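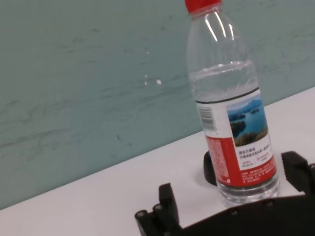
# 厨房台面、水槽和那一抽屉盖子：一份不太励志的收拾笔记

先交代背景：我家厨房是那种两个人同时站进去就得商量谁先转身的厨房。台面总长够放一块砧板、一个电饭煲，外加我每天新添的一点后悔。所以下面的办法都是在地方小、耐心也小的条件下试出来的。厨房大的读者可以跳着看，顺便在心里同情我一下。

## 白台面

装修的时候我坚持要白色，理由是显大。显大是显大了，酱油滴也跟着显大了。住进来第一个月，我对台面的感情从欣赏转为监视。

浅色台面怕的东西按凶狠程度排，大概是这样：姜黄、红油、隔夜的茶、蓝莓、廉价塑料袋上的印字。最后那个很多人想不到。超市袋子底下沾了水，往台面上一搁，过一晚上拿起来，店名就反着印在你家里了，免费的广告位。

处理顺序：

1. 先用湿布捂，捂上几分钟，别急着搓。
2. 捂完不掉，小苏打加一点水调成糊，厚度以挂得住为准，敷半小时，软布打圈擦。
3. 还不掉，看说明书，查清楚台面是什么材料再谈下一步。石英石、岩板、人造石、防火板各有各的脾气，漂白水在这家是救星，在隔壁就是凶手。
4. 仍然不掉，在上面摆一盆薄荷。

姜黄是个例外。如果你家厨房有太阳，擦干净之后剩下的那层淡黄晒几天会自己褪掉不少。我家台面靠窗的那半截就是这样好的，不靠窗的那半截目前由薄荷负责。

钢丝球请从浅色台面附近撤走。它确实能擦掉污渍，也能擦出一片细细的划痕，以后新的污渍就有地方住了。三聚氰胺海绵（就是那种白色的“魔力擦”）温和一点，但本质上也是在磨，偶尔用，别拿它当每日功课。亮面的尤其要小心，磨久了会有一块发乌，斜着看特别清楚，而客人总是斜着看的。

## 水垢

我住的地方水硬，烧水壶用上两周，里面就像下过一场小雪。

水壶最好办：柠檬酸一勺，加水到平时的最高线，烧开，放到凉，倒掉，再清水烧一遍。白醋也行，只是全家会跟着你一起闻。有一回我图省事多放了醋，随后三天的咖啡都有一种凉拌菜的气质。

水龙头根部那一圈比较烦，因为液体待不住。拿厨房纸浸了柠檬酸水，绕着根部缠一圈，外面再裹一层保鲜膜，等二十分钟拆掉，用旧牙刷刷缝。镀层已经起泡或者掉皮的龙头不要这么干，会掉得更起劲。天然大理石旁边也不要，酸液流下去就是一道永久纪念。

玻璃杯发雾分两种。一种是水垢，泡酸水会好；一种是玻璃本身被洗碗机洗毛了，泡什么都不会好。分辨方法：杯壁上滴一点白醋抹开，等一会儿冲掉，那一小块变透了就是前者。没变就把这只杯子降级，拿去插葱。

## 海绵和抹布

海绵的寿命比大家愿意承认的短。我的标准是两条：捏干以后闻得出味道，或者你开始用它洗锅底而不好意思洗杯子。满足一条就换。

洗碗布我认为比海绵省心，薄，干得快，攒几块一起用热水洗。晾的时候一定摊开，搭在水龙头上揉成一团的那种不叫晾，叫养。

我在 Semberg 买过一个号称“三秒沥干”的海绵架，三十块钱，不锈钢丝弯成的，吸盘固定。沥干没什么可挑的，就是吸盘每天半夜掉一次，声音很像有人在水槽里摔了一把勺子。后来我把吸盘用热水泡软，贴的位置用酒精擦过，按上去之后晾了一晚再挂东西，它总算安静了。吸盘类的东西大多吃这一套：面要平，要没油，要给它点时间。墙砖有纹路的就别折腾了，直接用胶贴挂钩。

## 拧不开的盖子

这一节献给所有在厨房里跟一罐酸黄瓜对峙过的人。

真空的玻璃罐，问题出在里面的负压。用勺子的头伸到盖子边缘下面，轻轻往外撬一点，听见“噗”的一声就行了，剩下的用两根手指都能拧。撬的时候垫块布，不然盖边变形，以后盖不严。

蜂蜜、果酱、糖浆这类拧不开，多半是螺纹上糊了糖。盖子朝下在温水里泡一会儿，糖化了就开了。吃完把瓶口擦一圈再盖，下一次就没这事。我每次都知道，每次都没擦。

手滑拧不动的，套一根宽橡皮筋在盖子上，或者戴上洗碗手套。菜市场捆芦笋、捆西兰花的那种宽皮筋是最好的，我专门攒了一小把。买过 Zukico 的多功能开盖器，有大小四个口，说明书写着适合各种瓶盖，用下来跟皮筋打了个平手，而皮筋是芦笋送的。

还有一种，盖子是上次你自己拧死的。这种没有技巧，只有反省。

## 那一抽屉盖子

保鲜盒的盒子和盖子，买来的时候是一对一的。过了一年，盖子多出一摞，盒子多出一摞，彼此不认识。

我处理这个抽屉的过程很简单，挑一个下午把它们全部倒在桌上配对，配得上的留下，配不上的盒子拿去装螺丝、种蒜苗、给猫喂罐头；配不上的盖子直接扔，别存着等它的另一半回来，它的另一半在同事家。

留下的按这个办法放：盒子摞起来，盖子竖着插。竖插需要一个框，窄的那种桌面文件架正合适，比厨房专用的盖子架便宜得多，长得也没什么两样。圆盖和方盖分两格，找起来快。

以后再买，只买同一个系列、同一种口径。我现在全换成了 Kunen 的两种尺寸，好看谈不上，胜在随便抓一个盖子有一半的机会是对的。

盒子里有了番茄和咖喱的颜色怎么办？跟台面上的姜黄一个道理，洗干净放窗台晒。去味道的话，塞一团揉皱的报纸进去，盖上盖子过夜。比较顽固的大蒜味，我试过咖啡渣、茶叶、柠檬皮，最后的结论是这个盒子以后专门装大蒜。

## 冰箱

买过一台很大的冰箱，以为从此可以告别乱。后来发现冰箱多大，乱就能长多大。

现在的规矩是最上层眼睛平视的地方只放快到期的东西，剩菜、开了封的豆腐、半个洋葱都在那儿。以前那里放饮料，人打开冰箱看见饮料，拿了就走，洋葱在下层悄悄变成别的东西。

叶菜洗了再放容易烂，不洗带着泥放又懒得吃。折中的办法是摘掉黄叶，用厨房纸包一层，装进不扎口的袋子，竖着放。葱切段冷冻，姜整块冷冻，用的时候直接拿擦丝器擦，皮都不用削。香菜我没有好办法，它活着就是为了在第三天变成一摊绿水。

冷冻层的东西一定要写字。所有的肉冻上以后长得都一样，所有的汤也一样。我有一次解冻了一盒以为是鸡汤的东西，煮上面条才发现是绿豆沙。纸胶带加记号笔，写名称和月份，贴在侧面，不贴在顶上，因为顶上会被下一盒压住。现在里面最老的一盒写着“九月，排骨？”，问号也是当时写的，我尊重当时的自己。

密封条脏了会关不严，用旧牙刷蘸温肥皂水刷缝里，擦干。检查方法是夹一张纸币关门，轻轻一抽就出来的那一段需要关照。用热毛巾敷一敷，变形不严重的能回弹。

## 锅

铁锅生锈不用哭。钢丝球刷到见底（这里终于轮到它上场），烘干，薄薄抹一层油，小火烧到不冒烟，重复两遍。油一定要薄，抹完再用干纸擦一遍，擦到你觉得等于没抹，那就是对的。抹厚了会发黏，摸上去像没干的油漆。

不粘锅则相反，什么都别对它做。不干烧，不用铁铲，不趁热冲冷水。涂层起皮了就让它退休，别念旧情。我在打折的时候买过 Gallardo 的一口炒锅，标价599，买回来供了半年没舍得用大火，于是半年没吃到像样的炒青菜。现在回到铁锅，599的那口专门摊鸡蛋饼，待遇很高。

糊底的锅，水没过焦的地方，加一勺小苏打，小火煮十分钟，关火放凉，木铲一推就下来一大片。铝锅不要用小苏打，会发黑。砂锅糊底也别放洗洁精泡，它会喝进去，下一锅粥就有泡沫的余韵。

## 下水道

油不要往里倒。这句话人人都会说，我也是把手伸进那根管子之后才真的懂了。

剩油少的用厨房纸擦进垃圾桶，多的倒进空的牛奶盒里，盒里先塞点废纸，封口再扔。

水流变慢的时候先把下面的存水弯拧开，底下放个盆。十次里有九次堵在这里，拆下来刷一刷就行，用不着什么药水。拧之前请先确认盆在，我就不展开讲了。拧回去注意垫圈的方向，斜面朝螺帽那一边的居多，拆的时候拿手机拍一张最稳妥。

味道重但水流不慢，多半是落水口那个橡胶圈背面长了东西。把它翻过来看看。看之前最好别吃饭。

## 剩下几条零碎的

- 砧板下面垫一块湿抹布就不滑了。
- 木砧板洗完立着晾，平放的那一面会发霉，而且总是你切水果的那一面。
- 量勺用一个环串着很整齐，也意味着量一勺盐要洗五把勺子。拆开放杯子里吧。
- 刀钝了先磨再抱怨番茄。应急可以用粗瓷碗底没上釉的那一圈，来回带几下。
- 垃圾袋一整卷放在垃圾桶底下，换的时候随手就抽到了。
- 保鲜膜找不到头，用胶带在卷上粘一下往外提。还是找不到就放冷冻室冻十分钟，膜没那么黏，头会翘起来一点。
- 微波炉内壁干掉的汤点子，放一碗水加柠檬片转3分钟，先别开门，闷一会儿再擦。
- 计时器买带磁铁的，贴在油烟机上。用手机计时的人最后都在看手机，锅在自己拿主意。

烤箱那一节我还没写，因为烤箱还没擦。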